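Ulura hand grippers, used for floor work: my review after one month

I bought a pair of the Ulura hand grippers in January because I wanted to answer a simple question — can a machine sweep my workshop yet? You hold one gripper in each hand and do the chore yourself, the positions are recorded, and later the robot arm learns from your recordings. The pair cost me 638 pounds from Bitach, with the marker cubes included.

I started with sweeping, as it looks easy. It is not easy. With my own fingers I turn a broom handle without thinking. With two jaws I must decide where to hold it, and if I hold it too high the head goes wherever it wants. Hollis Begay, who shares the workshop with me, needed a whole afternoon before he stopped dropping the dustpan. 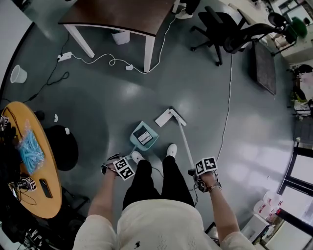
Dustpan in the left gripper, long white handle in the right.

We made 191 recordings and kept 179 of them. The grip is good on round handles and less good on thin flat ones. The trigger spring is a bit strong for me, and after one hour my thumb complained. My older Wojcik pair is softer but it slips more.

Now the robot. After training, our arms could push small rubbish to the dustpan on a clear piece of floor. Cables are another matter. The mop head catches on them and the robot continues to push, so one of us always stands beside the stop button. Paper scraps are also hard, they slide under the head and stay there.

So, for the chore itself I would still take a normal broom. For collecting the recordings I can recommend the grippers, especially if your hands are not too small. I would like a softer spring and a longer manual, the present one is four pages and two of them are about the guarantee.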